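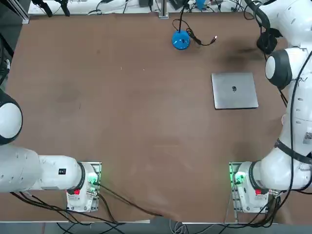 The big table at Holroyd, March.

Gallatitz Letters Project: second progress report to the Tarnetti Fund

Dear friends at the Tarnetti Fund,

Thank you for your patience with this one. We had meant to get it to you before the end of winter, and then the Bostumeck boxes came in and we all got rather carried away reading them, so please accept a longer report than usual as a kind of apology. The short version is that the work is going well, we are a little behind on the index and a little ahead on nearly everything else, and we would like to talk to you about moving some money from one line to another (more on that toward the end).

Where we are with the letters

When we applied to you, the collection was the letters written home and abroad by the families who left Gallatitz for the Bostumeck valley, and we guessed at its size from what people told us over the phone. Now that the lending agreements are signed we can do better than guess. We have 2150 pages, lent by 46 families, and every page has been given a number, scanned front and back and put into an acid-free folder. The originals that had to go home have gone home. The rest are on the shelves at Holroyd, where the temperature has behaved itself apart from one bad stretch when the boiler was being replaced and we moved the oldest bundles into the interior closet with a hygrometer for company.

Of the letters themselves, 114 are now fully transcribed and translated, with notes. That may sound small beside the page count, but a good many of these letters run to ten or twelve pages, written in pencil, and then turned sideways and written across again to save on postage. Dilek Aksoy has become our fastest reader of the crossed pages and has written up her method for the rest of us. It mostly comes down to covering the page with a strip of card and reading the upright lines all the way to the end before letting yourself look at the others. We tried it on a letter we had given up on last fall and had it done in an afternoon!

The Bostumeck boxes

We want to tell you about these properly, as they were the surprise of the period. A family in Bostumeck had a stack of shoeboxes in a dry attic, and they had told us to expect Christmas cards. There were Christmas cards. Under the cards was the other half of a correspondence we had been working on from the Gallatitz end for months, two sisters writing to each other across some thirty years, and we had only ever had the older sister's side of it. Now we have the answers. The quarrel over the sewing machine, which had puzzled everyone, is explained at last (it was sold to pay for a passage, and she was told it had been stolen), and so is the long silence that followed.

What we love about these letters is how much of them is plain daily life. The younger sister writes down what flour costs and how the plums are doing. She copies out a sermon she disliked so that her sister can dislike it too. There is a recipe for a poppy seed roll with no quantities in it at all, and a furious letter about a neighbor's geese that several of us can now recite. We have given this correspondence its own series in the catalog and would like to make it the heart of the reader we promised you.

Language and spelling

One part of the work has taken longer than planned. The Gallatitz writers spelled by ear, and the same word can turn up four different ways in a single letter. Our first idea was to tidy the spelling in the transcriptions and keep the originals as scans only. After a good deal of talk, and a long letter from Ewan Carnegie arguing the other side, we changed our minds. The transcriptions now keep the spelling exactly as written, and a second, searchable line underneath gives the standard form. It roughly doubles the typing. It also means that anyone interested in how these families spoke can hear it on the page, and that seemed worth the extra hours to us.

We have gone back and redone the early letters in the new style, so the whole set is now consistent. The word list that has grown out of this work was never in our plan, but it has been handy, and we would be glad to share a draft with you if anyone at the Fund would enjoy it. The words for weather alone fill several sheets.
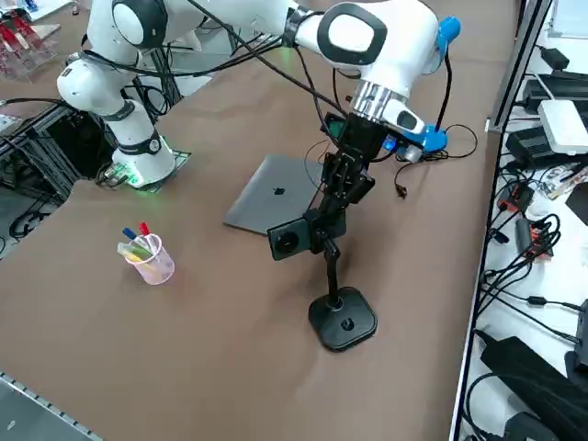

Reading evenings

You asked us in your last note how the families themselves were being included, and we have taken that to heart. We have held three reading evenings this period. Each starts at 7 p.m. with soup, and then two or three letters are read aloud, first in the original and then in English, by somebody from the family if they are willing. People bring their photographs and correct our notes. At the last one we learned that a man we had down as an uncle was the lodger, and that "the little house" in a whole run of letters was a summer kitchen. Both corrections are in the catalog.

We had worried that younger relatives wouldn't come. They have come, some of them from a fair distance, and several have asked whether they could learn the old handwriting. Dilek has offered to run a beginners' course in the fall, using the easier letters, and we would like to fold the cost of the workbooks into the existing teaching line if you are comfortable with that.

What has slipped

The index of people and places is behind. We had hoped to have it finished through the letter M by now, and we are still among the Hs. Part of the trouble is the naming habits of Gallatitz, where a grandfather, his son and his nephew could all carry one name and sign themselves the same way. We have started giving each person a short tag (trade, street or spouse) and it is helping, but it is slow going and we would sooner have it right than quick.

The online catalog is built and working for us in house. It isn't open to the public yet, as a few families asked to see their pages before anyone else does, and we are waiting for their replies. We expect to open it over the summer.

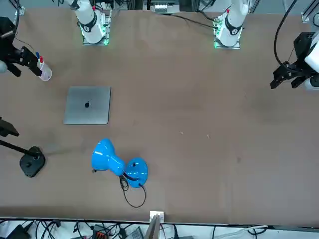

Laptop and blue desk lamp on the table at Holroyd.

Money

Spending is close to plan. The scanning line came in under, thanks to a kind loan of equipment during the busiest weeks, and the translation line is running over on account of the spelling decision described earlier. We would like to ask your permission to move what remains in scanning across to translation. It wouldn't change the total. Ewan has put the figures in the attached sheet and is happy to go through them by phone, mornings being best.

Postage and insurance for the returned originals cost a little more than we allowed for, and we have covered that from our own reserve.

Coming up

Between now and the next report we will finish both sides of the sisters' correspondence, carry the index as far as we can, and settle the contents of the reader. The Holroyd parish has offered its hall for a small exhibition, with facsimiles on the walls and the poppy seed roll on a plate, assuming we can agree on how much poppy seed it needs. You would be very welcome to come and taste it, and we will write with the time as soon as the hall confirms.

With warm thanks from all of us,

The Gallatitz Letters Project, Holroyd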